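Disbridge Site, Bin Handling Working Group
Minutes of the meeting of Fri 20 August
Minutes by Tomás Brennan

Present: day shift leads, evening shift leads, two people from maintenance, one from training, the Verkance integration engineer (by phone for items 1 to 3), and me taking notes. Apologies from the Buner team, who had a truck to unload.

1. Minutes of the July meeting
Accepted with one fix. The robot's charging break is 35 minutes, and I had written it down as the lunch break. Day shift would have liked the lunch break to be 35 minutes, and this was noted.

2. How the bin robot is doing
This was the fun part of the meeting, so I took a lot of notes. The robot moved 416 bins last week between the supply shelves and the kitting benches, which is our best week so far! Day shift said the biggest difference is in people's backs. Lifting from the low shelf was the job everybody traded away, and two of the pickers who used to rotate off it by mid-morning are now on kitting full time and getting good at it.

Evening shift was happy too but had a longer list. The robot still slows way down when two bins are nested tightly, and someone has to come over and loosen them. Verkance said the grip settings can be changed for that, and they want to watch a full evening shift first. Evening shift said come any time, bring snacks.

There was a good talk about how the bins go on the shelf in the first place. Right now people stack blue and white in whatever order they come back from the benches, so one stack can have blue on top and the one next to it has blue at the bottom. The robot can deal with either. People find it harder, especially when something has been left inside a lower bin. We talked about keeping one color per stack and couldn't agree, so both shifts will try it their own way until the next meeting and compare.

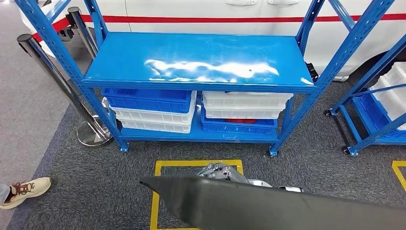
3. Floor tape and walking routes
Yellow tape is down in front of the shelving and most people like it. The rule for now: if the arm is moving, stay outside the tape. If you need a bin, press pause on the post, wait for the light, then go in. Maintenance asked for the rule to be printed large, in English and Spanish, and training already has a draft (thank you!).

Some people still step over the corner on the way to the benches because it saves a few seconds. The leads will talk to their own crews. We don't want this written up as a discipline matter while everyone is learning it, and the whole room was firm on that.

Zamora moved their shelves onto casters all the way through and say the layout can be changed in 15 minutes. We have a mix. Maintenance would like a brake check on every caster before we roll out any more of them, and Verkance agreed, as the robot needs the shelf to stay where it was taught.

4. Jobs and training
The question from July came up again, whether anybody loses hours. The answer from the plant manager, read out by me, is that no hours are being cut on either shift this year and the low-shelf lifting hours go to kitting and inspection. Evening shift asked for this in writing on the board. I will post it Monday.

We have five places on the robot operator course and more names than places. I was really pleased to see that, and a good half of the names are people who told me in the spring they wanted nothing to do with the thing. Places will go by draw, split between shifts, with the rest first in line for the next course. Operator pay grade is still with HR. Several people said they would not sign up until that is settled, which is fair, and I will chase it.

Day shift also asked that people who know the old pick routes sit in when new tasks are taught to the robot. They catch things. Verkance said yes right away and will send the teaching times a week ahead.

5. Actions
Verkance: watch one full evening shift, report on nested bins
Maintenance: caster brake check, all shelves
Training: print the tape rule in both languages
Shift leads: talk to crews about the tape corner, run the color stacking trial
Tomás: post the hours statement, chase HR on the operator grade, set up the draw

6. Any other business
The pause button beep is too quiet near the compressor. Maintenance will look at it.
Somebody wants to name the robot. Suggestions on the sheet by the time clock, clean ones please.

Next meeting same room, after the course draw.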